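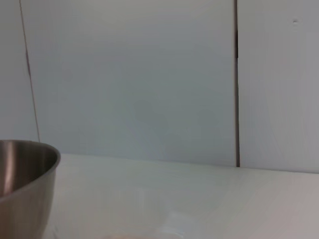
A stainless steel bowl on the white tabletop at Rerska.

The cook behind Rerska, a home supper club that seats 18, gets excited about rice the way other people get excited about dessert. I went in expecting to talk about her stews. We spent most of the afternoon on the plainest thing she makes.

"People rush it!" she said, laughing. "They'll fuss over a sauce for 2 hours and then give the rice no thought at all. I love the rice. It's my favorite part of the whole evening."

She started cooking for neighbors at 11, in a kitchen with one good pot, and she still measures with a cup and pours into a wide steel bowl. The width matters, she told me - you can get your whole hand in and really move the grains around. 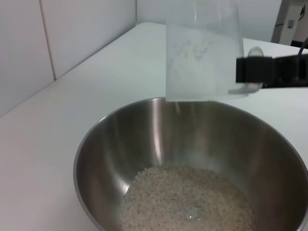

"I like short grains, the stubby kind," she went on. "Swish, pour off, swish again. My grandmother did it by the sound, and I'm getting there."

Does she ever use a scale? "For bread, sure. For rice I know my cup. I've filled it for parties of around 50 and it's never let me down."

The next menu comes out in September, and yes, there will be rice - two kinds, if she gets her way.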